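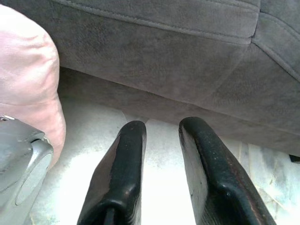

Gray seat cushion, with bright floor below it.

11/09/2018
By Yu-ting Leung

Quick one before the frost. Garlic is in! 13 rows at the Tunar beds, cloves pointy end up, two inches down. Straw goes on next week, leave it fluffy, dont pack it. Still 66 bulbs in the shed if anyone wants some. Softneck mostly. Ask Pao-chu Chu for the key.

Hoses off and drained please. Rhubarb can be cut back now, crowns left alone. Seed orders close first week of December, list is on the shed door, write you name clearly.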